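Kitchen & Laundry > Dishwashers > Loading and racks
Thread: Lower rack, plates leaning into each other, what am I doing wrong
Started 25/07/2019

millcreek_dad
Got a Trutell in January, came with the house reno. Cleans fine except plates. Every load I get 3 or 4 with a crusty crescent on one side, always where they were touching the next one. Rack says it fits 16 settings, no way. Tines feel too close for our plates. Do I buy a different lower rack or just load it different?
Part store wants 300 for a new rack. Three hundred. For wire.

pattyO
don't buy the rack. What plates do you have? if they've got a deep rim they lean on each other no matter what. skip a slot

millcreek_dad
Pētersons, the everyday ones. Rim is kind of steep yeah. Skip a slot = half as many plates tho

pattyO
half as many plates that are clean

gus_in_tulsa
Disagree w skipping. You're probaly using the wrong part of the rack. Lots of these have two zones, one side is bent wire close together, other side is straight tines w more floor. Plates go in the straight tines. Everybody crams them in the bent wire side bc it looks like a plate rack

pattyO
It looks like a plate rack because it IS one. Mine is a Zumau and the looped side is all dinner plates, never had a problem

gus_in_tulsa
your plates are flat. his aren't. Different thing

lorna77
Following. Same issue with pasta bowls, they flop over and sit on the plate next door like a lid. Also does anyone else's rack have wheels that pop off?? I've put the front left one back on 5 times

gus_in_tulsa
Lorna heat the clip in hot water first then push. If it still pops the clip's worn, buy the clip, not the wheel

lorna77
Will try, thx

tworiversrepair
Did appliance service for a long time. Before anyone spends money: pull the rack all the way out, put it on a counter, load it cold with nothing else in the way. You see the gaps from the side, which you can't when it's down at your shins. Spin the arm underneath too while the rack's out, check the holes. Half my calls on "rack too small" were a plugged spray arm.

millcreek_dad
Spray arm is clear, checked that first week. Will do the counter thing tonight if kids ever go to bed

hobnob
Grollport sells a universal rack, way cheaper. Had one in my last place

tworiversrepair
Universal as in fits nothing properly. Measure the wheel spacing before you even think about it. I've seen them jump the track and dump the whole load.

hobnob
mine was fine

tworiversrepair
Glad to hear it. Still measure

lorna77
can somebody just show what the straight tine side looks like w plates in it. I can't picture what gus means and my manual is all little line drawings
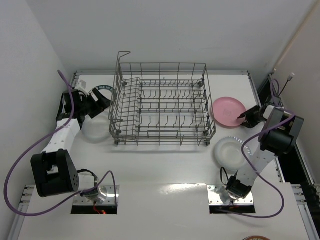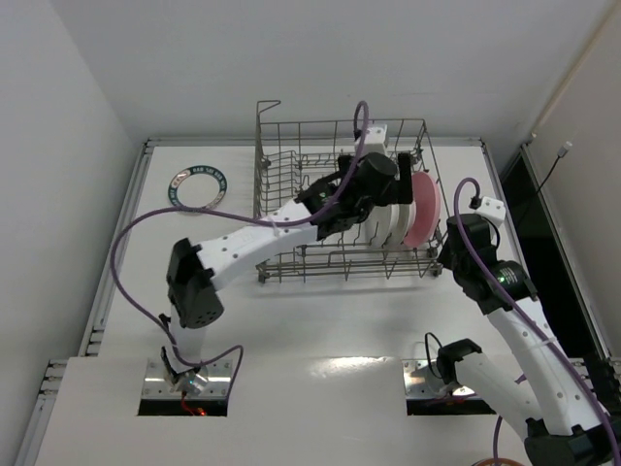
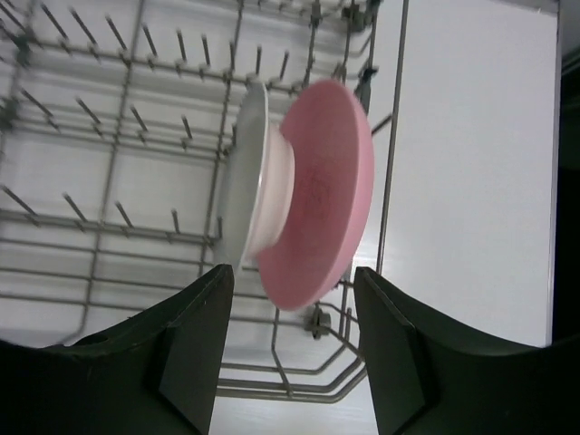
Jasmina Georgiev
Section moderator, Dishwashers

Lorna, first one is a rack with nothing in it. Closely spaced curved wires on the left, short straight tines to the right of them. That's the two zones gus is on about. Second one has two white and a pink, all standing on edge over on the right side, none in the curved wires. Third is looking down at the pink one, see how its rim makes a tall oval, and the foot of it is resting on the white plate behind. That's your lid problem Lorna, just a mild one. Anything with a foot ring wants more room at the back than at the rim. I'd move it over a slot. Flat plates next to each other, fine, footed stuff gets a gap.
So pattyO and gus are both sort of right, please stop. Skip a slot for the deep or footed ones only.
Also keep wheel talk in the wheel thread, pinned at the top, Celeste Magalhães wrote it up and it covers the clips too.

pattyO
I'd still put the white ones in the loops. they look flat enough

gus_in_tulsa
You'd put a lasagna pan in the loops

lorna77
OK now I get it. Mine has the loops on the right, so flipped. Been putting the pasta bowls in there this whole time ugh. Going to the wheel thread

millcreek_dad
Did the counter thing. Moved the plates to the straight side, every slot for the small ones, every other for dinner. Lost 3 plates of space, total. Crescents gone on two loads so far. One mug still came out gross but thats upper rack, different thread I guess
Not paying the 300

tworiversrepair
Good. For the mug, check it isn't sitting level in there, tip it so the bottom drains. And look at the upper arm holes, people only ever clean the lower one.

hobnob
so nobody wants my old Grollport rack then

pattyO
what's the wheel spacing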